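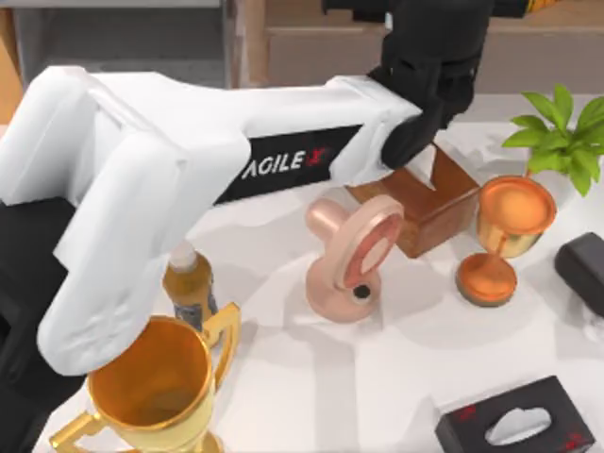
Shoes > Sneakers > Reviews
Search reviews Go
November
By the Kodico sneaker desk

Gustmont Du Low review: the retro runner I keep reaching for

I own more low-top retro runners than any adult should, so when Gustmont brought back the Du Low after years of only selling the chunky high version, I told myself I'd skip it. That lasted one lunch break. I picked up the cream and forest green pair in my usual size, paid $110 at full price, and I've worn them almost every day since (my other shoes are getting jealous!).

The first thing that got me was the suede. It has real nap to it, the kind that changes shade when you drag a thumb across it, and the green overlays sit on a cream mesh that looks a little yellowed right out of the box. I know the pre-aged look isn't for everyone. I love it. The midsole has the same warm tint, and the gum outsole ties the whole thing together in a way the all-white colorway doesn't quite manage.
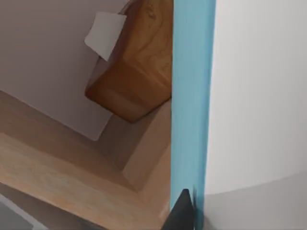
Fit and sizing

True to size for me, with one warning. The toe box is lower than on the high version, and if you have a tall big toe like I do you'll feel it the first few days. Mine loosened up after 20 miles or so of plain walking – commuting, groceries, a long afternoon at the zoo. Wide-footed friends have gone up a half size and been happy there.

The heel is snug and padded just enough. I had no rubbing at all, even with no-show socks, and I can't say that about the Prusonico runners I bought in the spring. The tongue does slide to the outside by the end of the day. There's a lace loop in the middle that's supposed to stop this, and it helps, but only if you tie them tighter than I like to.
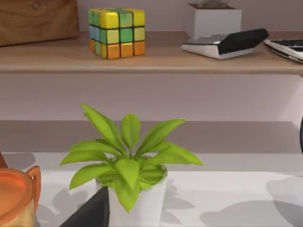 Comfort on foot

Soft! Much softer than I expected from something this flat looking. Gustmont swapped the old foam for a lighter one and you can tell right away on stairs. I wore them for a 13-hour travel day with two airport connections and my feet felt fine when I finally got to the hotel. I wouldn't run in them, and I don't think anybody is meant to. The insole is glued at the heel only, so it pulls out easily if you use your own.

Grip is good on dry sidewalks and just okay on wet tile. The outsole pattern is shallow, and after a month mine already shows smoothing under the ball of the foot. I'll keep an eye on that.

Du Low or Prusonico?

The closest rival is the Prusonico low runner, which I found on sale for $71. It's a nice shoe with a wider toe, and if price matters most I'd go that way without feeling bad. But the materials on the Gustmont are a clear step up – the suede alone would win me over, and the stitching around the eyelets is clean on both shoes of my pair.
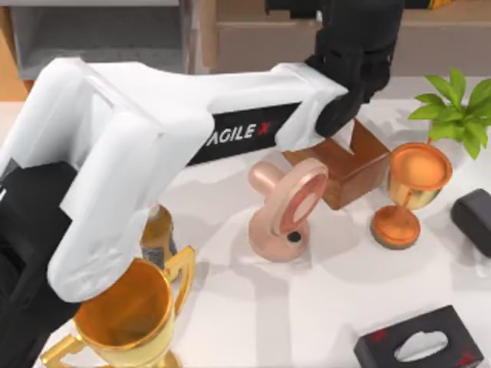
White arm, black gripper, brown wooden box.

Laces and extras

You get two sets, cream and green. Wear the green ones. The cream laces pick up dirt so fast that mine looked tired in a week, while the green still look new. There's also a spare pair of thin insoles in the box for anyone between sizes.

I'm already eyeing the navy and rust colorway for winter, and if Gustmont ever does a gray on gray I'll be in line for that one too.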